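Skumgate Shared Workshop
Evening course: Automation at Home Scale
Handout 2: The simulated room and the workshop computer

Notes by Jawad Niazi. Corrections to the bench sheet by Pornthip Chantharasri.

Read Handout 1 first. It covers wiring, mains safety and the booking of the Brunton bench, and none of that is repeated. The present notes deal with the software half of the build: a room model, a humanoid model placed in it, and the workshop computer that runs both. The room used in class is called Gullomport. The control program is called Skerel.
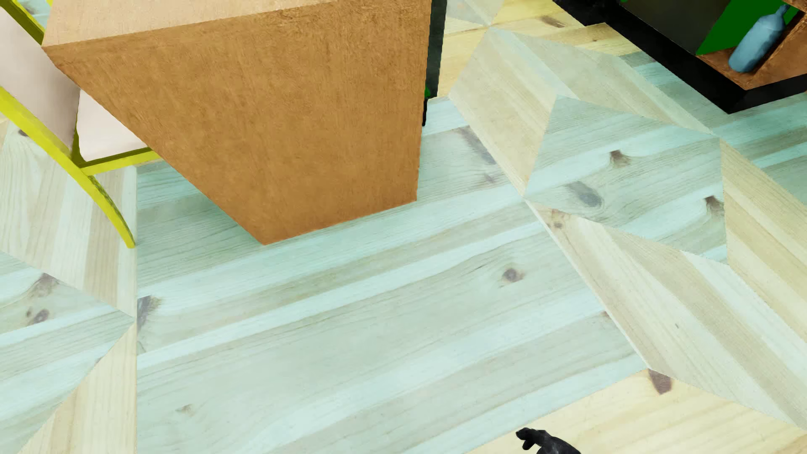
Gullomport, dining end:
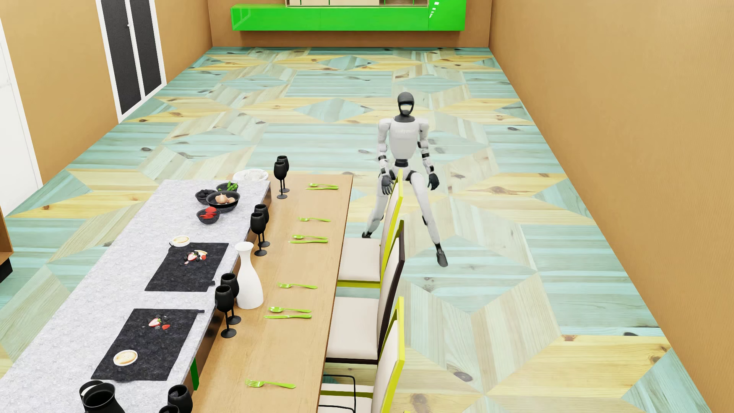
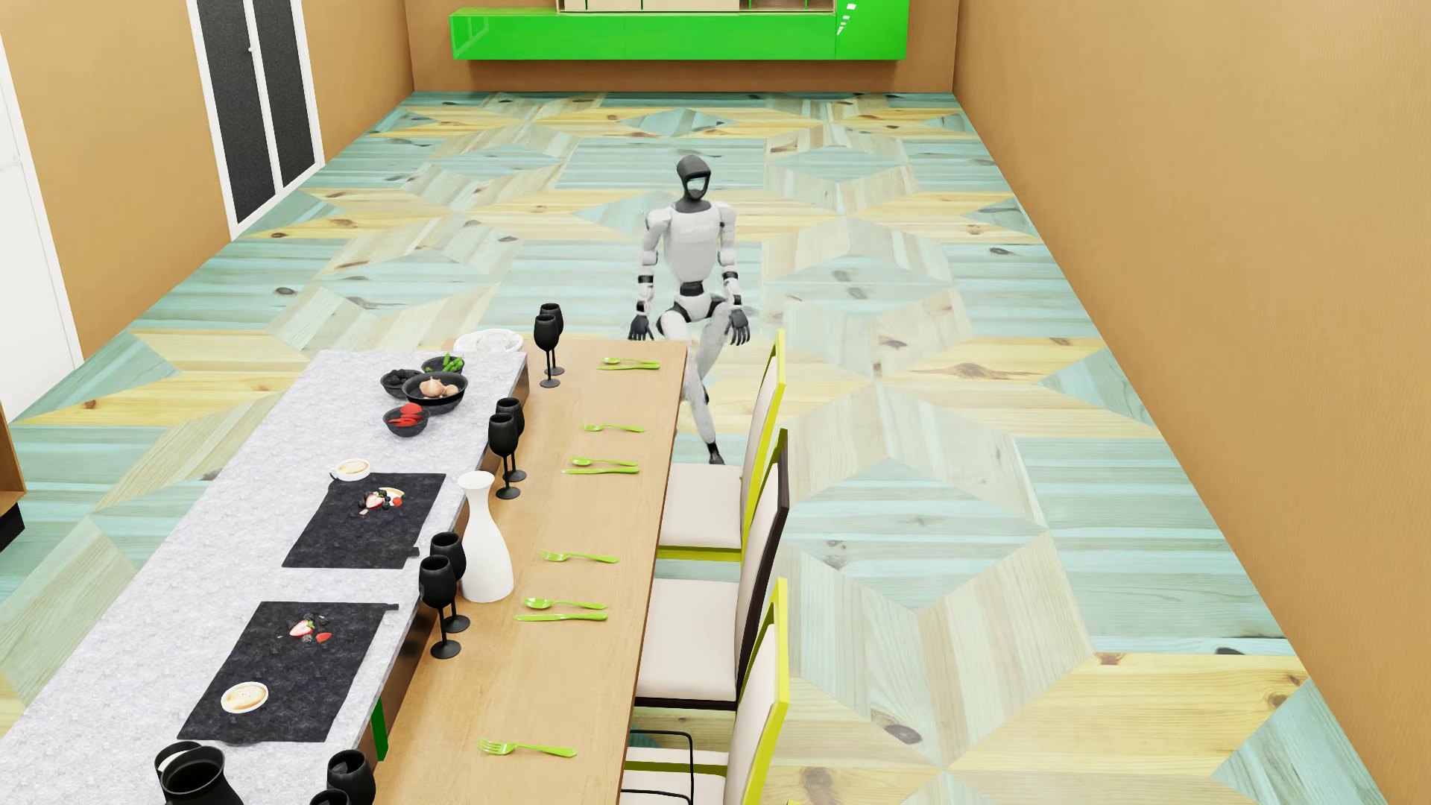
1. Scope of the build

The build has a computer, a physics engine, a room file, a robot file and the control program. You will write parts of the last and edit the room file. The robot file is supplied and should be left alone until Handout 4. Groups working at home need a machine with a separate graphics card. A laptop without one will run the physics but the rendered cameras will fall behind, and the logs will then be of little use.

The physics step is 2 ms. Rendering takes place at a lower rate and is set separately. Do not tie the two together. Several people did this last term to make the code shorter, and every change to camera quality then altered the way the robot walked.

2. Units and axes

All lengths are in metres and all masses in kilograms. Angles are in radians inside the program and in degrees in the log viewer only. The vertical axis is z, positive upwards. The room origin is on the floor at one corner, and the floor surface is at z = 0.

Imported furniture is the usual source of trouble. Model files found online are often drawn in centimetres or inches, with y as the vertical axis. Check each one on its own in an empty room before adding it. A chair at the wrong scale is easy to spot. A chair whose visible shape is correct and whose collision shape is still at the old scale is much harder to find, and the robot will stop or trip in open floor for no visible cause.

3. Visible shape and collision shape

Each object in the room file has two shapes. The visible shape is drawn by the renderer. The collision shape is used by the physics engine. They need not agree, and for most furniture they should not agree exactly.

Use boxes and cylinders for collision wherever possible. For a chair: one box for the seat, one for the back, and a thin cylinder for each leg. A single box round the whole chair is acceptable if the robot never has to put a foot under the seat. Write down which method was used, because the person who takes over your room file cannot tell from the rendered view.

For a table: one box for the top and separate shapes for the supports. Do not close off the space beneath unless it is closed in the visible model.

Small tableware is given mass and a collision shape only if the task touches it. Otherwise fix it to the surface below. Loose cutlery takes up computing time at every step, and thin parts are prone to jitter. If a knife or spoon creeps along the table with nothing near it, increase the contact damping in the room file before looking anywhere else.

4. Floor

The floor is a single plane. Its pattern is a texture and has no effect on contact. Planks, seams and knots are drawn on the surface and have no height. Friction is set once for the whole plane.

The pattern does affect vision. A patterned floor gives the visual tracker plenty of edges to follow, and results from it should not be carried over to a plain floor without a fresh test. Strong diagonal lines can also be mistaken for the foot of a wall by a simple edge detector. The exercise in section 8 is meant to show this.

5. Cameras

Skerel can take pictures from the head camera and from any number of room cameras. Room cameras are for people. The control program must not read them. It is tempting to use a room camera to find the robot's position, but no such camera will be present in the flat or workshop where the finished controller is meant to run.

The head camera looks downwards by default so that the hands stay in view during reaching. When the robot stands close to a large object, that object may fill most of the upper part of the view and hide whatever is behind it. The controller should treat hidden space as unknown. Marking it as free is an error and loses marks on the bench sheet.

Name each camera by its place and purpose. Names such as cam_a and cam_b are accepted by the program and will confuse you within a week.

6. Starting a run

Carry out the steps in order.

Switch on the workshop computer and log in under your group name.

Open the room file and confirm the name at the top. If it does not say Gullomport, stop and fetch a clean copy from the shared folder.

Set the random seed to 537. All groups use the same seed for the first set of runs so that logs can be compared.

Load the robot file. Check that the feet are just clear of the floor and that no part of the body overlaps any furniture.

Start the physics with the controller off and the joints held. Let the robot settle on to the floor.

Turn on the balance controller. Wait until the joint torques in the log viewer are steady.

Turn on the walking controller and give the target point.

Stop the run from the keyboard. Closing the window leaves the log file open, and the last part of the log is then lost.

7. Faults

Robot jumps on loading. Two collision shapes overlap. The engine pushes them apart in a single step and the robot is thrown. Move the start position away from the furniture. If the fault persists, turn on the collision view and look for a shape left at the origin.

Robot sinks into the floor. Contact stiffness is too low for the mass. Restore the default value. Do not raise the floor to hide the fault.

Foot slides during stance. Check friction first, then check that the ankle torque limit has not been changed. A foot that slides on both sides is usually friction. A foot that slides on one side only is usually a sign error in the controller.

Arm catches on a chair back. The walking controller in its supplied form plans for the feet and takes no account of the arms. The clearance value must be widened by hand when the route passes beside seating. A wider clearance may leave no route at all between table and wall, in which case the planner reports failure and the robot stays where it is. Report the failure in the log sheet as a valid result.

Log and picture do not match in time. The renderer is behind. Lower the picture size and repeat the run. Do not shift the times in the log.

8. Exercise

Each group is to make 10 runs from the same start position to a target beside the dining table. Keep the seed at 537 and vary only the target. A run counts as complete if the robot reaches the target and stands without moving its feet until the stop key is pressed. At least 7 complete runs are needed before going on to reaching.

For each run, record the target position, the clearance value, whether the run was complete and, if it was not, the first fault seen. Later faults in the same run tend to follow from the first and need not be listed.

Then repeat one complete run with the floor texture replaced by flat grey. Compare the position estimate from the head camera with the true position given by the engine. Plot both on the same axes. State the largest difference and where along the route it occurred.

9. Moving to hardware

No group is to run Skerel on the Brunton bench until the exercise has been signed. The bench has a pair of arm joints and a single gripper, fixed to a steel plate, with an emergency stop on the front rail. It has no legs, so the walking controller must be removed from the start-up list. If it is left in, the program waits for foot sensors that do not exist and will not accept a stop command from the keyboard. The emergency stop still works in this state.

Torque limits on the bench are lower than those in the robot file. Copy them from the printed sheet beside the power supply. Pornthip Chantharasri has changed the limit for the lower joint since June, and copies of the sheet made before then should be thrown away.

10. To hand in

The edited room file, the log sheet, the plot from section 8, and a short note on which collision shapes were used for the chairs. Put them in the group folder under Handout 2. Rendered video is not required and takes up space on the shared disk. Questions about the room file go to Jawad Niazi, and questions about the bench go to Pornthip Chantharasri.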